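Thursday, April 19, 2018

So I finally made it to the spring wedding fair in Nedudura, and my feet still haven't forgiven me! My sister gets married next April and she'd handed me a list (she's stuck at work until the weekend, poor thing), so off I went with a tote bag and a very large coffee.

There were 115 stands this year. I started with the cake people, obviously. Sipos had a lemon and elderflower sponge that I went back for twice, and they'll do a tasting box for $20 that comes off your bill if you book. The line was long, but it moved.

Next came favors. I'd pretty much written them off as little bags of almonds, and then I got talking to Decha Ongart at the Erklow stand. He makes tiny candles in tins and prints the couple's names on the lid, and he let me sniff nearly all of them – fig was my pick, my sister will say lavender. He needs 7 weeks' notice for anything over a hundred guests, so put that in your calendar now if you're planning a big one.
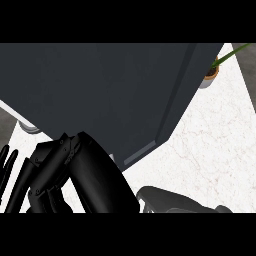 He also told me to go upstairs for the table linens, and I'm so glad I did. Surnine rents out napkins and runners by the day, and they had a dusty green that goes with everything on my sister's mood board. I took 9 swatches home. Was that too many? Probably!

The only letdown was the music room. Two bands were playing at once with just a curtain between them, so I couldn't tell you if either was any good. Parking was free after noon, and the soup at the café was better than it had to be. I'm going back on Saturday with the bride.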